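Review: the Mavska hand kit, after a term of robot club

By Eoin Cronin
June

Filed under: Clubs & Classrooms > Kit we've tried

We run an after-hours robot club for sixth formers and first-year students, and since the spring our project has been the washing-up. One sink, one dishwasher, one pink plate, whatever cups and glasses people bring in. The hands doing the work are a pair from Mavska, bought with our prize money from the Skondton Challenge, and I've been asked by enough other clubs whether they're any good that I thought I'd better write it all down.
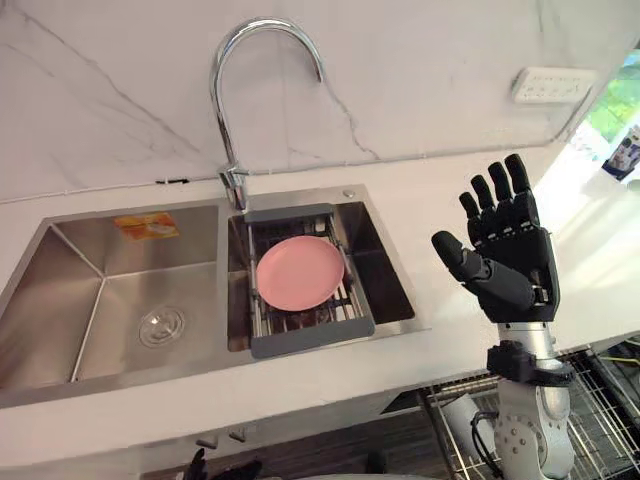
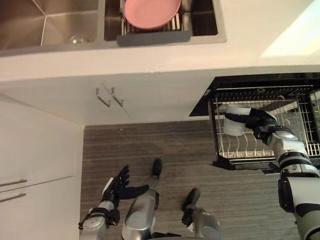

Short answer: yes, and I'd buy them again tomorrow! Long answer follows, with the grumbles left in.

The kit comes as two hands, a wrist coupling for each, a bag of spare fingertips and a printed manual of 196 pages. Don't be put off by the manual. Most of it is tables, and the twenty-odd pages you need are at the front and very clearly written. Our lot had the first hand bolted on and waving before I'd finished my tea. The second took much longer, but that was our own fault (we'd put the coupling on back to front, and it will let you do that, which I think is a small design mistake).

What I love is how forgiving the grip is. You can close the fingers by position or by force, and on force they settle round whatever is there. A student who had never programmed anything but a quiz game wrote a routine for picking up a cup in one evening, and it was a decent one. With our old two-jaw grippers we spent weeks on angles. Now the talk is about the task itself, like whether the cup should go in before the plate, and how far over the rack the arm can lean before the elbow gets in the way of everything. Those are much better arguments to be having with a room full of seventeen-year-olds.

Plates are harder. A plate lying flat gives the fingers very little to get under, and the stock fingertips are a bit too round for it. We've had good results from the slimmer tips sold by Dornirero, which push straight on and cost 40 pounds for the set. I'd say get them at the same time as the hands. Wine glasses we are still working on. The force setting goes low enough, I'm sure of that, but finding the stem is a vision problem and I can't blame the hand for it.

The software is the weak spot. It runs happily on an ordinary laptop and the live view of each finger joint is lovely for teaching, everyone crowds round it. But saving a sequence means clicking through four menus, and if you lose the connection halfway you lose the sequence too. One of the students wrote a little script that saves after every move, and we'll gladly share it. I do hope Mavska fix this properly.

Toughness: very good so far. We've logged 2000 grasps on the right hand and replaced one fingertip. The left has had an easier life. Keep an eye on the wrist cables, though, and leave plenty of slack for the arm to turn. Ours were too tight for the first fortnight and one connector worked itself out of its socket in the middle of a demo for parents, naturally.

A word about clubs with younger members. Every session we go through the stop button drill before anything is switched on, and one person does nothing else but stand by it. The fingers aren't strong enough to do harm on the club setting (there's a cap you can lock with a code, use it), but the arm behind them certainly is.

We're entering the Namboodiri Cup with the dishwasher routine, where the scoring is out of 200 and tidy loading counts for a good chunk of it. I'll post our result, good or bad, along with the cup routine for anyone who wants to start from it.

Comments

tallpaul_ks4
Did you try the slim tips on cutlery? Ours can't get a teaspoon off a flat worktop to save its life.

Eoin Cronin
Only forks, and only out of a pot. Flat on the worktop is on the list for next term.

Maz
Yes please to the autosave script. We lost a whole evening's work the same way.

robotmum
My daughter hasn't stopped talking about this project. She still won't load ours at home.

J. at Fenside
Same coupling mistake here, on both hands. A dab of paint on the top edge sorted it.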